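Método Ladari
Aprendizagem de preensão em simulação
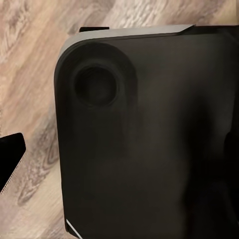

O método Ladari é uma técnica de aprendizagem por imitação em que um braço robótico aprende a aproximar-se de objetos e a agarrá-los usando apenas imagens sintéticas, captadas de muito perto. Foi proposto por Sena Nyarko e Miroslava Harasym no laboratório Tongate e apresentado publicamente em 27 de janeiro de 2019. O nome é também o do simulador em que as primeiras experiências foram feitas, o que ainda hoje causa alguma confusão na literatura.

Origem

A ideia nasceu de uma dificuldade bem conhecida: nos últimos centímetros antes do contacto, o objeto enche quase todo o campo de visão da câmara de punho e a política de controlo perde as referências que usava à distância. Os objetos grandes e escuros são o caso mais ingrato, com poucas arestas visíveis e sombras que se confundem com a própria superfície. Nyarko decidiu treinar precisamente aí, onde os outros sistemas desligavam a visão e avançavam às cegas - uma escolha ousada e, vista agora, muito fértil!

Funcionamento

O treino decorre em duas fases. Na primeira, um operador teleopera o braço dentro do simulador e grava demonstrações completas, da aproximação ao levantamento. Na segunda, o sistema Tallow corta cada demonstração nos instantes próximos do contacto e volta a gerá-los com outra iluminação, outras texturas de chão e pequenos desvios na posição da garra. A rede aprende assim a corrigir a trajetória a partir de indícios locais, como a curvatura de um canto, um rebordo mais claro ou uma cavidade.

A função de perda dá mais peso às ações finais. Harasym mostrou que, sem essa ponderação, a rede copiava bem o percurso longo e falhava no fecho dos dedos.

Resultados

No artigo original foram usadas 800 demonstrações simuladas. A taxa de sucesso em objetos nunca vistos chegou aos 80 por cento, um valor notável para uma política sem sensores de força. O ganho concentrou-se nos objetos de superfície lisa, o que entusiasmou bastante os autores, que esperavam o contrário. O conjunto de teste Zapata, com sete categorias de objetos, foi publicado em fevereiro e continua a servir de comparação para trabalhos posteriores.

Limitações

O método depende da qualidade do sombreado do simulador. Materiais transparentes ficaram fora do estudo e a transferência para braços físicos foi tratada apenas de forma preliminar.

Ver também: aprendizagem por imitação; aleatorização de domínio; Tallow

Partilhas: 7 | Comentários: 2
Este sítio utiliza cookies para melhorar a navegação. Aceitar | Saber mais
Contacto | Direitos reservados | Voltar ao topo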